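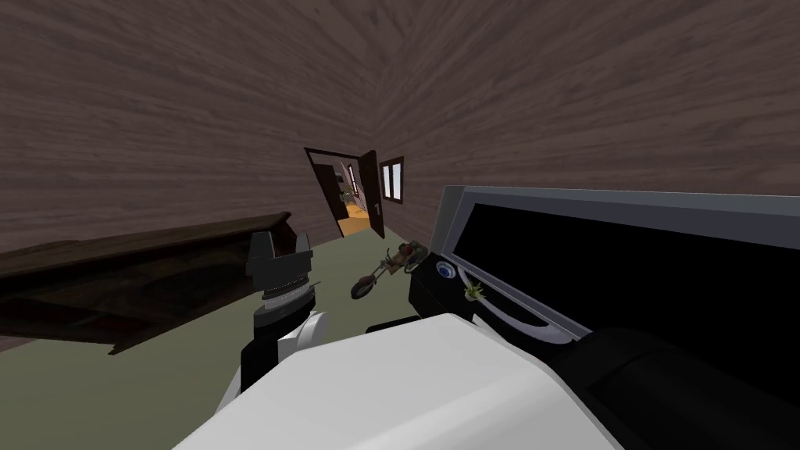
Why Do Some Loaves Keep Longer? A Kitchen Project Report

Rhiannon Cadwaladr

My grandmother always kept her bread in a cloth bag on a hook by the back door, and my mother has always kept hers in the fridge, and the two of them have been disagreeing about it for as long as I have been alive. When we were asked to pick something from daily life to test, I knew right away what mine would be.

I baked 4 loaves from the same dough, using 600 grams of flour for each one. Everything went into our oven at home in Brotbridge, two at a time, and I swapped the shelves halfway through so that no loaf got the better spot. After they had cooled I put one in a cloth bag, one in a paper bag, one in a plastic bag on the counter, and one in a plastic bag in the fridge.

Every evening for 7 days I cut one slice from each, pressed it with my thumb, and gave it a softness score from one to ten. My brother scored them too, without being told which was which, and he took the job very seriously – he even asked for a glass of water between slices.

The paper bag loaf was hard by the second evening. The cloth bag did a little better, though the crust turned leathery. The fridge loaf never grew any mold, but it felt stale by day three, and my brother called it "sad." The plastic bag on the counter stayed softest of all until day six, when I found a green spot on the heel and had to stop testing it.

I was surprised by the fridge. The library book I read explained that the starch in bread firms up faster at cool temperatures, even when no water is lost. Toasting brings some of the softness back, and I tried that with the last fridge slices and enjoyed them very much with butter.

If I did this again I would weigh the loaves each day, and I would bake in February as well as in summer – our kitchen is much drier then. I would also like to test freezing, which my aunt swears by.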